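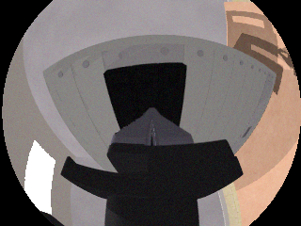
Files d'attente : « la moyenne ne vous dit presque rien »

Rencontre en coup de vent, entre deux cours, à Marnano. Un café, un tableau blanc mal effacé. Notre interlocutrice est probabiliste, elle travaille sur les files d'attente au sein du projet Astar. Elle préfère ne pas être nommée, « les maths suffisent ».

Premier malentendu, dit-elle : croire qu'un guichet occupé à 90 % du temps est bien réglé. « Les gens voient dix pour cent de marge. Moi je vois une file de huit personnes. » Le calcul tient en une ligne. Dans le modèle le plus simple, arrivées au hasard, un seul guichet, on note rho le taux d'occupation. Nombre moyen de clients qui attendent : rho au carré, divisé par 1 moins rho. À 0,5, un demi client. À 0,9, un peu plus de huit. « Et à 0,99, quatre-vingt-dix-huit. Faites-le sur un coin de nappe. »
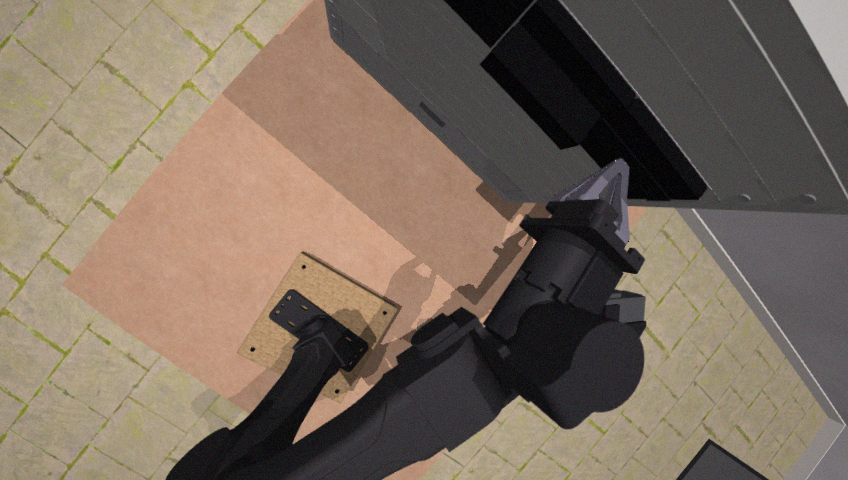

Bras articulé noir sur sa plaque de bois, image de synthèse.

D'où vient l'explosion ? Du hasard, uniquement. Si chacun arrivait pile à l'heure et prenait le même temps, pas de file du tout. « Le temps perdu pendant un creux, on ne le récupère pas. C'est tout le sujet. »

Elle a repris pour Kadutier un relevé de 1553 passages, sur le mois d'août. 116 clients avaient attendu plus de 15 minutes. Presque tous dans les mêmes créneaux, vers midi. La direction regardait

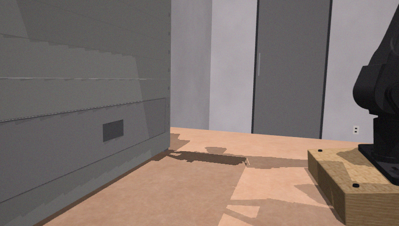 la moyenne mensuelle, et trouvait ça très bien. « On a ouvert un deuxieme guichet de 12 h à 14 h. Rien d'autre. »

Et la file unique, comme chez Zwahlen ? Elle y tient. Un seul serpent pour plusieurs guichets, personne n'est coincé derrière le dossier interminable. « Ça parait plus long, ça avance plus vite. Les clients râlent quand même. »

Prochain chantier : les gens qui renoncent et s'en vont. Beaucoup plus dur à modeliser, il faut savoir quand ils craquent. Elle regarde l'heure, ramasse ses feutres. Son amphi commence.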